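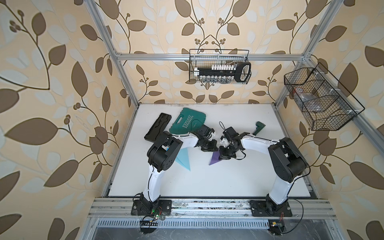 2 min read

Speaker notes, Prondberg session, 30 September 2021

Slide 1. Subject is tool storage at a small bench. The teal case has EXPLOIT on the lid and a molded handle. Black tool case to its left. Sockets stay on their rail, in the wire basket on the back wall.

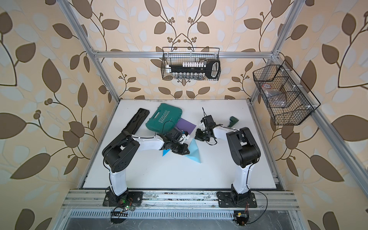
Storage rule used at Urko: one case, one position. Cases go at the back of the table – the front edge is for work in progress. Pause for the Barros question on labels. 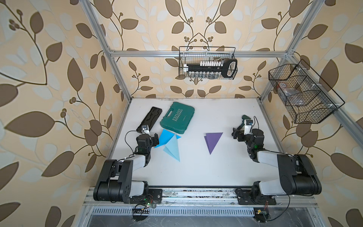 Slide 3. Wall baskets. Raren limits each basket to 28 items. Mesh lets you check contents without lifting anything down. Mention the December audit: 114 items listed, 100 in place. 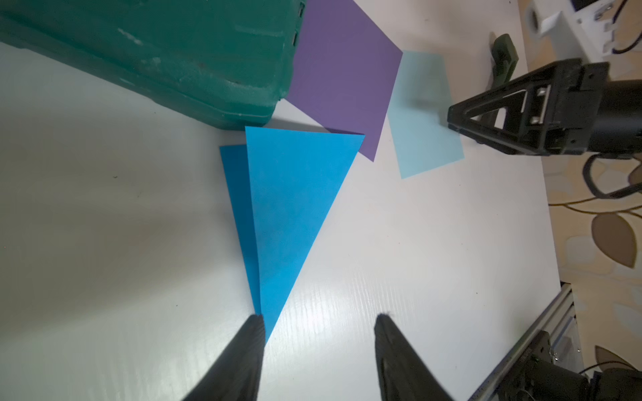
Slide 4. Flat stock. Colored paper pieces slide under cases and overlap – sort by color first, then by shape. Handout has the checklist. Take questions.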